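Rosorlow gallery - home packing runs

Quick page, will tidy up later. These go with the results note on two-handed packing from hand-held gripper demos. Most of what you need is in the note, this is just so people can see what the work looks like in a real bedroom instead of on our bench.

Short version: 1155 demos kept, all done by people holding a gripper in each hand, no robot in the room. Policy trained on those, then run on the two-arm setup at Stedstead. Kohei Miyazaki did the training side, Junpei Nakajima ran collection and most of the relabeling.

Task is packing mixed household stuff into an open box. Order is free. Demonstrators got told "pack it how you would pack it" and that was the whole instruction sheet. We wanted the mess - different beds, different light, different junk in the box. 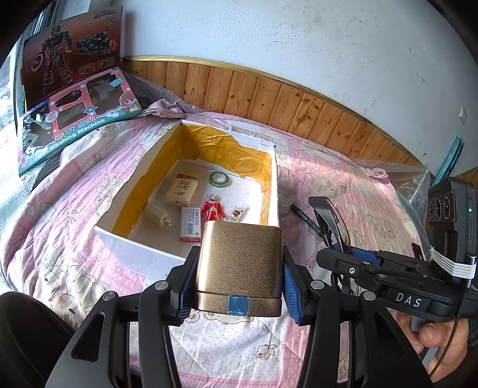

Hardest part by far was the hand-over-hand timing. People go in with one hand while the other is already hovering, and the first policy learned to hover and not much else. Fixed mostly by trimming idle time at the start of each demo and syncing the two streams properly. Should of done that in July.

Soft surfaces also hurt. A box on a mattress tips and slides when you push on it, a box on the bench doesn't. The bench-only policy pushed way too hard. Mixing in 277 bed demos took care of most of it, and we were suprised how few it needed.

Smooth, hard-sided items: fine when the grasp is square. Off by a bit and they rotate on the way down, then catch on the rim. Still open. Kohei wants to try a wrist re-grasp, Junpei thinks it's a data problem. Both may be right.

Training - roughly 3000 steps before the curves flatten, more didn't help. Ran 2 seeds only so don't lean on the small differences.

More galleries: Zabala kitchen runs, Lulemex shelf runs (half uploaded, captions missing).

Last edit Saturday, January 6, 2024. Broken links, tell Junpei.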